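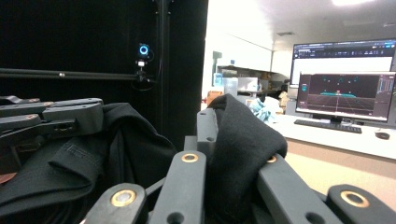 Gripper closed on a black garment, webcam with the blue ring up on the rail.

I've been putting together a hand-held gripper in the shared workshop since May, and I keep getting the same questions about it, so I'm finally typing up my tips in one place. The project is called Pluno (don't ask, it was the name of the folder and it stuck). It's a pair of fingers on linkage arms, you hold it in your hand, and you practice picking things up with it. The robot arm comes later, if I ever get that far!

Start with the bushings. I ran my first set of arms with plain printed holes and the fingers wobbled like a loose tooth. Now every pivot gets a brass bushing. Print the hole a hair small, clean it up with a reamer by hand, and press the bushing in with a vise and a scrap of soft wood on each side. Don't hammer them — I cracked 2 arms that way and both were long prints.

Tighten the pivots only until the side play goes away, then back off a touch. If you hold the gripper sideways and the fingers won't swing under their own weight, they're too tight. I put a tiny dab of Drolus dry lube on each pin and wipe off whatever squeezes out. Oil is a bad idea if you're going to pick up clothes. Ask me about the gray spots on my good dish towels.

Speaking of cloth, it's the best test I know. Blocks are easy and they'll flatter you. A soft black shirt bunches up, slides off one finger and hangs on the other, and you find out fast which edge needs work. Scuff the face of the pads with coarse sandpaper and go easy near the screw holes, where the plastic is thin.

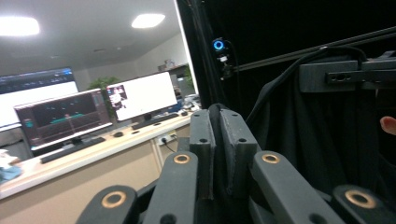 I hung the curtain on the same rail that holds the camera, and that took care of most of my glare problems in one afternoon. Any heavy black fabric will do. Let it hang in loose folds and clip it at the top so it doesn't creep.

Cables are the other thing. Leave a big lazy loop near any bracket you plan to move, and tie it down on both sides of the loop (I use the reusable Nordin straps, a pack of 12 lasts me ages). My first one was pulled tight and it tugged the camera a little crooked every time I bumped the post.

Last one for now: label your prints. I had 9 nearly identical gray arms in a drawer, lefts and rights and old versions all mixed up, and a paint pen fixed that in a few minutes. Write the version on the inside face where it won't rub off. I'll add the part about the trigger spring once the new one has had a few weeks of use.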